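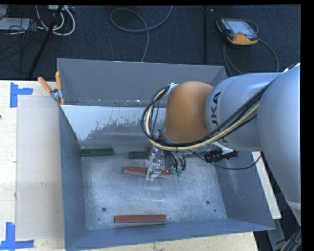 Photo: Orlandini / visit to the Gurgate test hall, June

In June I had the chance to visit the Gurgate test hall, where the company Cirkuvura tries its picking cells before they go to customers. I went mostly for the safety rules, as in our shop we will install one cell next year and I must write the instructions for it.

The visit started at 4 in the afternoon with a talk in the entrance room. Every visitor got a sheet called Ovent, which is their internal rule book made short. The full one has 151 pages, and they told us that nearly 200 people were trained with it until now. I liked that it is written in simple words. For example: "Before you put your hand in the bin, the arm is stopped and you hold the pendant." There is no second way to read this.

After the talk we went to the cell with the KUKA arm, which picks wooden blocks from a metal bin. The blocks are green and reddish-brown, very plain things, but the people there said that a plain part is good for learning the rules. The bin is held to the table with a clamp on the rim. Rule 12 of the sheet asks for this, and also for tape marks on the table, so that after cleaning everything comes back to the same place. We use blue tape too, but we never wrote down what each mark means. They have a drawing of it in the folder.

I asked about the pendant, because it was lying on the carpet with the screen on. In our shop I would want a hook for it, at the height of the hand. Our guide agreed and said that a holder is in the next version of the sheet. The cables on the floor I would also put in a channel. For me this was useful to see, because my own draft said nothing about floor cables.

The last part was the checklist for the start of a shift. It has 51 points, and I find this too long for a small team. We will probably take the points on the emergency stop, the gripper and the reach of the arm first, and add others later.

The tour finished with coffee, and I could keep the sheet. Parking is behind the building, and one should bring closed shoes.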